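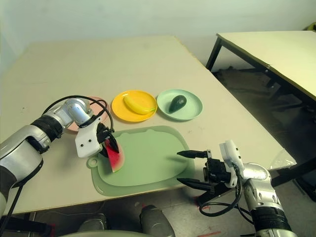

Banana on the yellow plate, avocado on the mint green one, watermelon on the board.

Print this page | E-mail this to a friend

One colour, one fruit: how I keep the fruit table in order

I used to be a fruit bowl person. One huge bowl, everything piled in, and by the end of the week there'd be a pear at the bottom that had given up completely and taken a plum with it. I gave the bowl away in March and went over to plates, and I'm never going back!

The idea is very simple. Each kind of fruit gets its own plate, and each plate is a different colour, so the whole household knows where things go without asking me. I didn't buy anything posh. Mine came out of a mixed set from the Dekley market (the stall at the far end, past the buckets) and if you've got odd picnic plates in a cupboard they'll do perfectly well. You want a bit of a rim, though. A flat plate and a round fruit is a chase across the kitchen floor.

A few things I've picked up along the way:

Keep bananas by themselves. They hurry everything else along, and avocados most of all. Of course if you've got an avocado like a cricket ball and want it for tomorrow's lunch, put the two in a paper bag together overnight and have a gentle squeeze in the morning.

Buy bananas with a bit of green on the tip if you only shop once a week. I get mine from Skedska on the way home and they last me nicely.

Peaches want room. They bruise where they touch, so I never stack them, and I turn them over every morning while the kettle's on. Once they smell like a peach and give a little near the stalk, eat them or move them to the fridge.
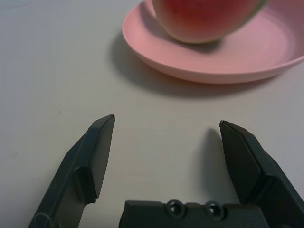

I give the plates a quick wash in warm soapy water whenever one comes empty, and dry them properly before anything goes back on. A damp plate is asking for mould on the underside of soft fruit, and you won't spot it until you pick the thing up.

Watermelon is the exception to all this. Whole, it can sit out happily. Once it's cut it goes in the fridge, covered, and I only bring out what we're going to eat, straight on to a chopping board. Don't leave it out for longer than 2 hours, less if the kitchen's warm. I keep one board just for fruit after a very unpleasant slice that tasted of onion. If yours has already gone that way, rub it with half a lemon and a spoonful of salt, leave it for 20 minutes and rinse.

Oh, and keep the plates away from the window. I had mine on the sill at first (so pretty!) and the afternoon sun cooked the lot.

Next time I'll do the vegetable drawer, which is a much sorrier tale.

Print this page | E-mail this to a friend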